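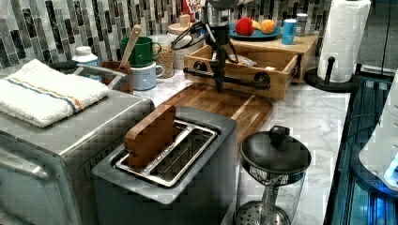 About Litthorpe House

Oct 27, 2022
By Ülle Kairys

Search this site Enter keywords Go

Litthorpe House is a school for music, storytelling and stage work. We opened in April with one class in choral singing and now run 9 courses for adults and teenagers. No audition is needed for any of them.

Our teachers come from different traditions. The Tultamel course covers song and spoken story in two languages, and students write part of the text themselves. Savolainen is our chamber group. It rehearses every week and takes new players at the start of each term.

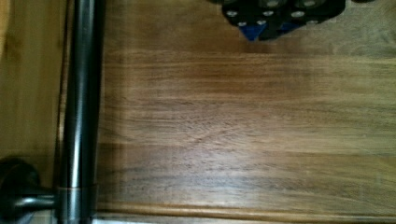 Classes are limited to 14 students. Most courses last 30 weeks and finish with a public evening at the Prastach hall, which seats 400. Students help with lighting, programs and the front desk as well as performing.

Fees are due at the start of term and can be paid in two parts. Instruments may be borrowed for home practice, except the pianos and the large drums. To visit a class before signing up, write to the office and say which course interests you.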